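Week 3 Handout: Where Does the Moisture Go?
Home Textiles and Their Care, Kirnari Community College

Welcome back! Last week we looked at fibres under the hand lenses, and I hope a few of you have been peering at your jumpers ever since. This week we move from the single fibre to the whole cloth, and to my favourite question in the course: how does a towel work?

Please read this before the practical and bring your Prenby workbook, as we'll be filling in the absorbency table on page 3.

1. Loops, loops, loops

A plain woven cloth has two sets of yarn, the warp running lengthwise and the weft running across. Terry cloth adds a third set, called the pile warp, and it's a lovely bit of engineering. The ground warp is held tight on the loom while the pile warp is kept slack. A few weft threads are laid in a small distance from the finished edge of the cloth, then all of them are pushed up together. The slack yarn has nowhere to go, so it buckles up into loops on both faces. Do this over and over and you have a towel!

All those loops mean a great deal of surface for water to cling to, and plenty of small gaps for it to creep into. Creeping is the right word, too. Water is drawn into narrow spaces between fibres by capillary action, the same thing that pulls ink up a strip of blotting paper.

If you shear the tops off the loops you get velour, which feels gorgeous and looks rich in colour but is a bit slower to soak up water. Try both samples in the kit and see whether you can tell them apart with your eyes shut.

2. Cotton and its habits

Cotton is mostly cellulose, and cellulose loves water. Some of the water a towel picks up sits between the fibres, and some goes right into them and makes them swell. The first sort comes out easily in the spin cycle. The second sort has to evaporate, and it takes its time -- you'll have noticed that a towel can feel nearly dry and still be cool against your cheek.

Towel weight is given in grams per square metre, or GSM. A cloth of 500 GSM is a good middle weight for the bathroom. The heaviest sample in our kit, the Sillerska bath sheet, is marked 821, and it's a beauty to hold, but wait till you feel it wet. More cotton holds more water, and more water needs more air and more time to dry. Keep that in mind when you choose towels for a small bathroom with no window.

3. Why new towels can be disappointing

Mills often finish a towel with softener so that it feels good in the shop. The softener coats the fibres and water beads on the surface. A couple of warm washes will usually sort it out. Fabric softener at home does the same thing, a little more with each wash, so go easy on it. If your towels have already gone slick, wash them warm with no softener at all and give them a really good rinse.

Stiffness is a different matter. Line-dried cotton goes crisp as the last traces of water help the fibres stick to one another, and in hard water areas minerals add to it. A good hard shake before pegging out and another when you bring the towel in will loosen the loops wonderfully.

4. Putting towels away

Storage gets skipped in most textbooks, which is a shame! A towel should be dry right through before it's folded, and the thick hems and the band near each end are the places to check. Fold it loosely so the pile isn't crushed, and leave a bit of room for air to move. Open shelves are kind to towels in this respect, while a closed cupboard wants its doors opened now and then in humid weather.

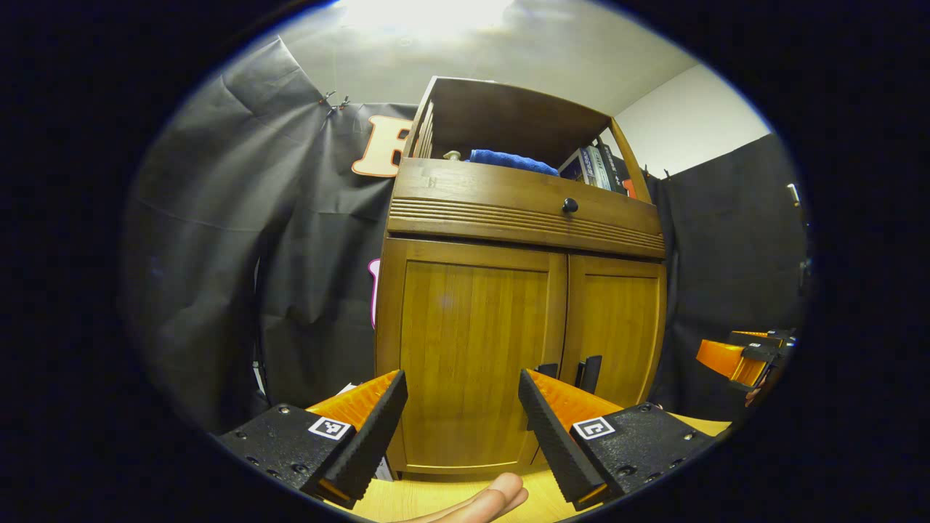 5. Practical: the sinking test

Work in pairs. Each pair needs a basin of cool water, a timer and 2 squares of cloth from the kit: one terry, one Bugti flat weave.

Lay the terry square gently on the water and start the timer. Stop it when the whole square has gone under. Write the time in your workbook, then do the same with the flat weave.

Now lift both squares out, let them drip, and weigh them. Take away the dry weight and you have the water held. Compare your results with the pair beside you -- if they're wildly different, talk about why. Was one square pushed under by a fingertip? Had it been washed before?

For next week

Find the care label on a towel at home and copy down the fibre content and washing symbols. We'll be decoding them together, and there are some odd ones out there, so bring the strangest you can find!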